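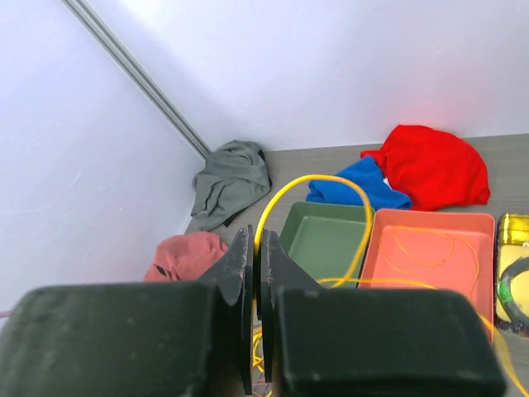

Wukirstead residents will have to take their old cords and cables somewhere other than the blue recycling cart starting in February, and the town would like everyone to know that it means it this time. Loose cable has been on the list of banned items since the carts were handed out, printed between bowling balls and garden hose, and has gone in anyway. The stuff does not behave. Put a length of yellow cable near a green tray and it will go up in a tall arc, over the top of the tray and back down the right side, which is more or less what it does to the sorting line in Tullthorpe, where Wukirstead's recycling ends up. There, the cords wrap around the turning shafts that are meant to separate cardboard from everything else, and the line shuts down while somebody climbs in with a knife.

The plant says it had to stop for tangles on 17 separate days last fall. It has now started passing along the cost, and the town board, which had shown a calm and patient attitude toward the problem up to that point, voted on Friday to do something.

What it will do is this. Any cart found with cords in it gets an orange tag and is left at the curb, full. A second tag brings a $50 charge on the next water bill. Cords can be dropped off for free at the transfer station on Mill Road during regular hours, in a bin next to the one for motor oil, and at two other spots in town, the library entrance and the front of Barbosa Hardware on Main Street.

The rule covers phone chargers, extension cords, speaker wire, network cable, printer cords, and holiday lights. It also covers the cords still attached to things, a point that took up a good part of the meeting. A toaster is scrap metal and goes to the transfer station. Its cord is a cord. A resident may cut it off and bring the two in separately or leave it on and bring in the toaster whole, and either way neither one belongs in the cart. One man asked what happens if he cuts the cord off and puts only the toaster in the cart. He was told that toasters were banned as well, and he sat down looking as if he had been tricked.

"People feel bad throwing them in the trash, so they put them in recycling, and then they feel good," said Ieva Paulauskas, who manages solid waste for the town. "I would like them to feel bad a little longer and drive to Mill Road."

Paulauskas said holiday lights are the worst of it, and that the plant can tell when January has arrived without looking at a calendar. Garden hose is a close second but tends to be seasonal in the other direction. She also asked that residents stop tying their cords into neat bundles with other cords. A bundle comes apart on the belt, and then there are several problems in place of one. If the cords are going into the drop-off bins, she said, they can be bundled, braided or thrown in from a distance for all she cares.

The collected cords will be sold to Gruster, a scrap buyer that strips them for the copper inside. The town's share is expected to be small. Asked how small, Paulauskas said it might cover the bins, in a good year for copper, if nobody walks off with the bins.

Kristaps Vaher, who runs Barbosa Hardware and agreed to host one of the drop-offs, has had a cardboard box by the door for a couple of weeks as a kind of trial. He said it filled up faster than he expected and that a fair number of customers have used it as a place to shop. One woman dropped off a grocery bag of chargers and left with a different grocery bag of chargers. Another customer found the exact power cord for a tape player he had given away years ago, and took it home in case the tape player came back.

"I sell extension cords," Vaher said. "I have a whole wall of them. So I did think about this some before I said yes."

Taking cords out of the bins is allowed at the hardware store, at Vaher's choice, and is not allowed at the transfer station, where nothing may be taken from any bin under a rule that dates back to a disagreement over a rowing machine. The library has not decided. Its director has asked for a lid.

The board passed the measure 4 to 1. The vote against came with a short speech on the subject of privacy, and in particular on who would be looking into the carts. The answer is the same crew that looks into them now. They check the top layer when they tip the cart, and Paulauskas said they have no plans to dig. The board member said that this was exactly what would encourage people to put the cords at the bottom, and there was a pause in which several people in the room appeared to be thinking it over.

Apartment buildings with shared dumpsters are a harder case. There is no good way to tell which tenant threw in the string of lights, so the tag, and later the charge, will go to the owner of the building. Owners of buildings with 12 or more units can ask the town for a free cord bin of their own, by phone or at the clerk's window.

Notices will go out with the next water bill. The transfer station is open Tuesday through Saturday and closes at 4 p.m. sharp, and Paulauskas asks that bags of cords not be left hanging on the gate after hours. Somebody has to untangle those too.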